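Home | Library Guides | Archives | Theology Collections | Contact

How to Catalog a Collection of Ecumenical Dialogue Papers

By Tuấn Hầu
May

Papers from church dialogues are harder to catalog than most small religious collections. A single meeting between two churches can leave behind drafts, position papers, agreed statements, responses from each side, press notes, and private letters between members. The same text often turns up in six or more versions. This guide sets out the method used for the Cillstead papers, a set of 685 items left to a seminary library by a former member of a regional dialogue group. It assumes you have basic spreadsheet skills and some knowledge of how church bodies are organized. It does not cover sermons or parish registers.

Before you start

You will need:

- a spreadsheet or simple database
- acid-free folders and soft pencils
- a list of the dialogue's meetings, with places and years
- a list of members on each side, with dates of service
- the published text of each agreed statement

If no meeting list exists, make one first from travel papers and the opening pages of minutes. The list can have gaps. For Cillstead, 11 meetings were known at the outset and two more were added during the work.

Step 1. Record the existing order

Do not sort anything yet. Number each box and folder in the order found and copy any label exactly as written, including misspellings. Members of dialogue groups often filed by topic (ministry, authority, the Lord's Supper) and not by meeting. That order shows how the member thought about the work and should be kept if it is at all usable.

Step 2. Separate official from personal papers

Official papers were sent out to the whole group. They normally carry a document number, a heading with the group's name, or a stamp from the secretary's office. Personal papers are everything else: notes, letters, diaries, marked-up copies.

A marked-up copy of an official paper counts as personal. Catalog it under the official number and add the word "annotated" and the name of the annotator if the handwriting is known. If the hand is only a probable match, write "probably" before the name. Do not leave it blank.

Step 3. Identify the type of text

Use a short fixed list. The Cillstead catalog uses these terms:

- Position paper: written by one member for discussion
- Draft: any version of a joint text before approval
- Agreed statement: the joint text as approved by the dialogue group
- Response: a reply from a church, a synod, or a church office
- Clarification: a later joint text answering a response
- Minutes
- Correspondence

The difference between an agreed statement and a response causes the most errors. An agreed statement binds only the people who signed it. It has no standing in either church until that church acts on it. A response may accept the statement in full, in part, or not at all, and the catalog entry should say whose response it is without trying to judge the result. "Response of the diocesan synod" is enough.

Step 4. Put the drafts in order

Sort drafts by meeting first, then by internal evidence. Useful signs are paragraph numbering, changes in the title, and the presence or absence of a preface. Prefaces were usually written last. Where two drafts cannot be placed, give them the same sequence number followed by a and b.

Compare key paragraphs side by side. It is not necessary to compare the full text. In a statement of 64 paragraphs, three or four will normally carry most of the dispute, and the letters will tell you which ones. Record the paragraph numbers you compared in the notes field, so that the next person does not repeat the work.

Step 5. Enter names in a standard form

Enter family name, given name, and church. Leave out titles such as Canon, Monsignor, or Professor in the name field. Members were promoted, moved, and retired during the life of the dialogue, and a title that is right for one meeting is wrong for the next. Put the title as it appears on the document in a separate field.

Some members changed church. Enter the church to which the person belonged on the date of the document - never the later one.

Step 6. Assign subject terms

Use no more than five terms per item. Prefer the words of the dialogue itself over the language of either church. If the group wrote "eucharist," use "eucharist" throughout, and make a cross-reference from "Mass" and "Holy Communion." The same applies to "oversight" and "episcopacy," which overlap but are not equal.

Step 7. Box and shelve

Place folders upright in boxes, filled firmly enough that the papers do not slump. Label the short end of each box with the collection name, box number, and item range. Shelve boxes in number order from left to right. Leave space at the end of the run for later additions, and enter the shelf location in the catalog once the box is in place.

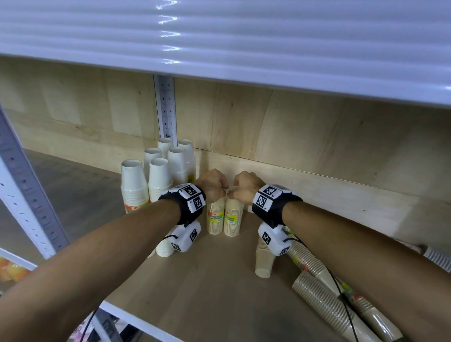
Step 8. Set access rules

Letters between members may discuss living people or matters of conscience. Check the deed of gift first. If it is silent, close personal letters for a fixed term and leave the official papers open. State the opening year in the catalog entry. A note reading "restricted" with no year is of little use to a reader.

Some dialogue groups also placed their own limits on minutes. Write to both churches' offices before opening these, and file the replies with the collection.

Step 9. Check a sample

Pull one item in every 20 and compare it with its entry. Look at document type, date, and name of author. If more than one entry in the sample has the wrong type, recheck all entries of that type. In the Cillstead work the errors were mostly clarifications entered as responses - the headings are nearly the same.

Export a copy of the catalog in plain text when the check is complete, and store it apart from the working file.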